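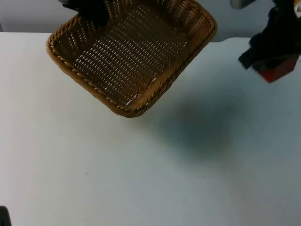 Erby Bread Baskets Return to Alus

25 February 2019

The Alus housewares store on Pacheco Street has restocked the Erby woven basket, which sold out before the holidays. The new delivery comes to 2000 baskets, shared among three stores.

The Erby is a rectangular basket in brown synthetic rattan, with rounded corners, sides that flare out toward the top and a thick braided rim. It is sold mainly for bread and fruit, though the store says many customers buy it for mail, keys or hand towels.

Khôi Lương, who buys kitchen and table goods for Alus, said the weave is unchanged from last year. The supplier, Mivham, was asked only to pack the baskets differently. The earlier ones were shipped in tight stacks and some arrived with bent rims – those were sold at a discount in the back of the store.

"People kept asking for the same one, so we ordered the same one," Lương said.

The basket costs $10. There is a limit of three per customer until the end of the month. Shoppers who put their names on the waiting list will have theirs held at the front counter for a week.

Care is the same as before: shake out the crumbs, wipe with a damp cloth and let it dry before stacking. A smaller round basket is expected in May – the price has not been set.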